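Ropa de cama y textiles del hogar › Doblado y conservación
Consulta publicada en noviembre por Kulsoom Marwat

Manta infantil estampada: forma correcta de extenderla y doblarla

Estimados miembros de la comunidad: solicito orientación sobre el doblado de una tela infantil de color malva, con figuras de aves de dibujos animados. La extiendo sobre la cama, encima de la sábana clara, pero el extremo próximo a la pared queda siempre fruncido y el borde derecho, ondulado.

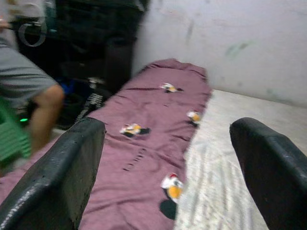
Una vez doblada, las arrugas quedan marcadas y la pieza no entra bien en el cajón. Agradecería que se indicara si conviene plancharla previamente y cuántos dobleces son recomendables. La etiqueta ya no es legible.

Ehsan Paracha
Respuesta aceptada

Se recomienda separar la cama de la pared antes de comenzar, a fin de poder tirar del extremo fruncido desde ambas esquinas. A continuación, procede alisar la tela con la palma de la mano, desde el centro hacia los bordes, y doblarla dos veces a lo largo y una a lo ancho. En cuanto al planchado, deberá efectuarse por el revés, a temperatura baja y con un paño de algodón interpuesto. El calor directo puede dañar ciertos estampados. Ante la falta de etiqueta, conviene probar primero en una esquina.

Hashmi_83

En mi domicilio no se plancha ninguna manta. Se enrolla y se guarda en posición vertical. Ocupa menos.

Rendetti

Coincido con la primera respuesta, salvo en lo relativo a la cama, que no siempre puede moverse. En tal caso, puede utilizarse una mesa amplia.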